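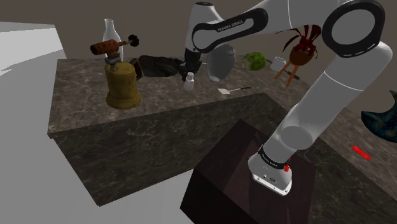 The torch was the problem, or the torch was where the problem showed up first. Telma Villalba had been running the kitchen set since six in the morning, and by the time the others came in she had a page of notes and no explanation.

The set was a simulation. Clitex kept it on a machine in the back room in Plonetstead, and every arm the company shipped had to work through it before it was allowed near a real counter. There were 242 tasks. Pick up the mug. Move the spatula. Put the cabbage by the vase. The arm had done them all, many times, and the people at Clitex had stopped watching it do them. They read the numbers in the morning and went on to something else.

On task 1863 of the overnight run the arm had reached for the little white bottle and stopped. It hung over the counter for eight seconds. Then it swung toward the front, lowered itself to just above the dark box, and stayed there until the run timed out.

"So it missed," Wan said. He had his coat on still.

"It didn't miss. It never tried to close."

"Then it got stuck."

"It isn't stuck. Every joint is free. I can drive it by hand." She did, a few degrees at the wrist, and put it back. "It was told to get the bottle and it decided to go and wait."

Wan took the coat off and pulled a chair over. He had written most of the planner, and he did not like the word decided. He asked for the log and she gave it to him. He read it slowly, with one finger on the screen, the way he read everything.

The log said there was a person at the counter.

"There's no person in this set," Wan said.

"I know."

"There's never been a person in this set."

"I know that too."

The guard was a piece of software from Prondis. It did one job. It looked at what was near the arm, and if it thought any of it was a human being, it moved the arm off to a safe place and held it. Clitex had bought it in July and put it in front of everything else, so that nothing in the planner could overrule it. On the set the safe place was above the box. That part had worked the way it was meant to.

Telma ran the task again. The arm went for the bottle, took it and set it down. She ran it again and it did the same. On the fifth try it stopped, waited, and went to the box.

"Same bottle," she said. "Same place. I haven't touched anything."

"Something changed."

"The torch moved."

She put the two runs side by side. Between tasks the set shifted its objects a little so the arm could not learn them by heart. In the bad run the blowtorch had been turned so that its burner pointed left, with the tall glass bottle standing behind it. In the good ones it pointed some other way. She turned it back by hand and ran the task. The bottle went where it was supposed to. She turned it left again and the arm went to the box.

Wan looked at that for a while.

"It thinks the torch is a person," he said.

"It thinks the torch and the bottle together are a person. Or part of one. An arm, maybe. I took the bottle out and it was fine."

"Well, that's not so bad." He sat back. "It stops when it shouldn't. That's the good direction to be wrong in. We write it up, Prondis retrains it, we lose a week."

Telma had thought the same at seven o'clock. She had written nearly those words in an email and then had not sent it.

"I put a person in," she said.

"When?"

"Before you got here. There's a figure in the library, the one from the warehouse set. I stood him at the counter with his hand next to the mug and ran the mug."

Wan waited.

"It stopped. Fine. So I turned the torch left and put the bottle behind it, and ran it again with him standing there." She opened the log for that one and moved so he could see. "It found one person. It put him over by the torch. It figured the mug was clear, worked out a path around the torch, and went straight for the mug."

"But it should have parked."

"It parks when the person is in reach. Where it put him, he wasn't. Move the torch nearer and it parks. Move it to the end of the counter and it goes."

"And the hand?"

"It closed on the hand."

He read the log through to the end and then started it over. Outside somebody was unlocking the loading door. There were five arms on pallets out there, wrapped and labeled, and the truck was due at noon.

"It can only hold one," Wan said finally. "It finds one person and quits looking."

"I think so. I can't see inside it."

"It's in the settings. There's a maximum." He was already looking for it. "I saw it when we put it in. It came set to one, and I remember thinking one was fine, it's a kitchen."

He found the line and did not say anything about it. Telma leaned over and read it herself. It was a one, with no note beside it.

"If I make it higher it'll be slower," he said.

"How much slower?"

"I don't know. I'd have to run it."

"Then run it."

She went out to the loading door. The man there had the strap cutter in his hand and the paperwork on top of the first pallet, and he asked if she was there to sign. She said no. She took the top sheet, wrote HOLD across it and the date, 12/09/2023, and her initials, and asked him to call the truck.

"For how long?" he said.

"I don't know yet."

When she got back, Wan had the set up again. The torch was pointing left. He had put the figure at the counter, with its hand by the mug, and a second one behind it -- a smaller one. He had the maximum at eight.

"Ready?" he said.

She pulled her chair in and told him to start it.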